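3.2 Cell layout and upkeep

The Stirkutix cell at Flasgate has one arm, a metal tray of mixed toys and three boxes with round holes in their tops. The table is covered in dark green cloth, and the tray and boxes are set down on top of it. 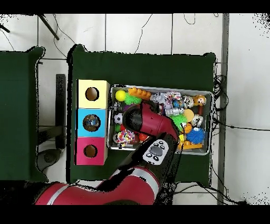
Page last changed: Wed 10 January

The log for this cell covers 4,000 pick attempts, of which 3,336 ended with a toy in a box. Every 74 attempts the arm was parked, the finger pads were wiped and the wrist bolts were checked with a torque wrench. The tray was refilled at the same stop – the mix of toys was left to chance. Spiky balls and soft toys stayed in the set throughout, as they shed lint and threads that work their way into the finger joints.

After attempt 2,216 the wrist cable was replaced and the arm was calibrated again with the Dromuvar routine (Ásgeirsdóttir, March). Pad wear is treated in Section 3.3.

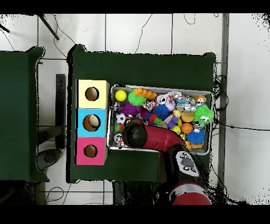 Figure 4. Gripper among the toys near the left side of the tray, with the three boxes alongside.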